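Thursday, January
Bench notes - adhesive shelf life, second round

Picked up where we left off with the Vulska two-part. The question is still whether the opened tins are good past the date on the lid or whether we should stop stretching them. Revathi Bangera pulled the lap joints at 9:40, before the heating came on properly, so the room was cooler than last time. I wrote that on the sheet.

Mix ratio by weight, not by the syringe marks. The marks on the older syringes have worn and I don't trust them. Cure was 7 days on the rack, no clamps after the first night.

Results, fresh tin: all failed in the wood, clean tear, glue line intact. Nothing more to say about those.

Results, opened tin: mixed. Best joint held 294 lb, worst let go at 70. The low one had a glossy patch near one end that looked like starved glue, so I may have squeezed it too hard. I am keeping the number in but marking it. Without it the spread is a lot tighter.

The Sukel hardener had crystals at the bottom again. Warmed the bottle in a pan of water until it cleared, then let it come back to room temperature before weighing. Revathi thinks warming it more than once changes the set time. Possible. The pot life this round was roughly 74 minutes, longer than I remember, but I didn't write it down last time so there is nothing to compare with.

Sanding: went to a coarser grit on half of the pieces. Could not see any difference in the breaks. Dropping that variable.
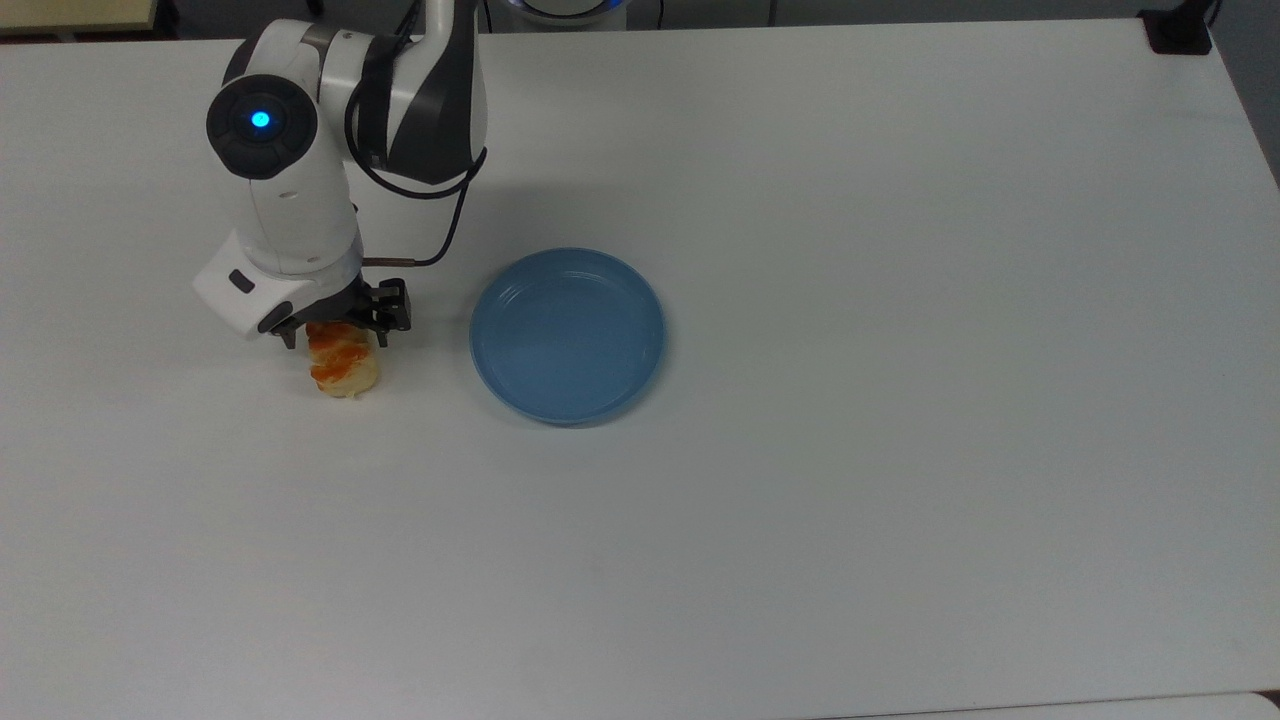
White tabletop, arm and gripper.

To do:
- cut new strips from the same board, grain running long
- new syringes, or get rid of them and only use the scale
- write the opening date on every tin with the paint pen
- ask Jandemance if they still sell the hardener in the small bottle - we never get through the big one
- repeat the opened-tin set with lighter clamp pressure

Hồ wants the rack back for the veneer job, so the next set goes on the shelf by the window. Put a thermometer there first.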